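We use cookies to keep you signed in and to remember your notebook settings. Accept all | Manage

Arm build, shared notebook, Wilton workshop
6 January 2022

Picked up more or less where I left it before the holidays, which is to say with the wrist off, a cup of tea going cold and a note in my own handwriting saying "check the thing with the spacer" that I have now spent far too long trying to decode. If whoever was with me that evening remembers which spacer, please write it in the margin! I put a fresh one in on both sides and moved on.

The good news first. The new fingers are on. Mohcine printed them over the break with the rounder tips we talked about, and they went onto the carriers without any filing at all, so thank you, Mohcine, that's a first for this project. I had to redo one of the screws because I'd started it crooked (my fault, I was talking to Filipa at the time), and the thread feels a little gritty now but it holds. I'd like to put an insert in there before we ask it to lift anything heavy.

The servo needed setting up again after all that. I wrote the old limits on masking tape and then of course somebody needed the tape, so I started from scratch, nudging it a few steps at a time with my hand on the power switch. Fully open is now 538 and closed on nothing is 475. Please don't go past 538. It will go, and it will make a noise you won't like, and then the left carrier sits against the housing and the current climbs until the board gives up. I've put both numbers in the config file this time as well as here.

Camera next. The little wrist camera is back on the Flurley bracket, which I still think is the nicest part of the whole arm, and I tilted it down a touch so both fingertips come up to the middle of the picture when the gripper is open. Before, we only got the very ends of them and Kenza kept having to guess how far off she was when she was driving. I think she'll find it a good deal easier now. The cable is tied at the elbow and again at the wrist with enough slack for a full turn, though I only tried it slowly, so keep an eye on it.

I also ran the open and close loop while I ate my lunch. The counter said 3525 when I stopped it, and that includes whatever was on it from December, as I forgot to zero it. Nothing loosened that I could feel. The right side was slightly slower to start than the left for the first few minutes and then seemed to catch up, and I'm inclined to blame grease and a chilly room, but I'd be happier if someone else watched it and told me what they think.

Still to do, in no special order:
- insert for the crooked screw
- grippy pads for the inside of the fingers (Othmane has a sheet of the Lamrani rubber in his drawer, ask nicely)
- wipe the table, it's getting smudgy, and the color tracker is fussy enough already
- exposure on the camera, which I've left on auto for now and probably shouldn't
- three slow approaches to the green bottle from different sides, saved with the joint logs, so we have something to compare against when the pads go on

I'd love to have it picking and placing by April, when the Endport people come over for the open evening, but I said that last year too. Leaving it powered down with the fingers open. View from the wrist as I left it:
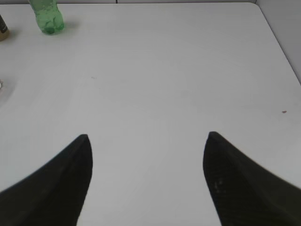 Kenza Benjelloun: Found your spacer! It's the thin one behind the wrist bearing, and you wanted to check it because we'd put two in by mistake. I'd take the wrist off again before you run any more cycles, sorry. Also, can we please make 530 the open limit in the config? I overshoot a bit when I'm driving with the sticks and I'd like some room before the noise.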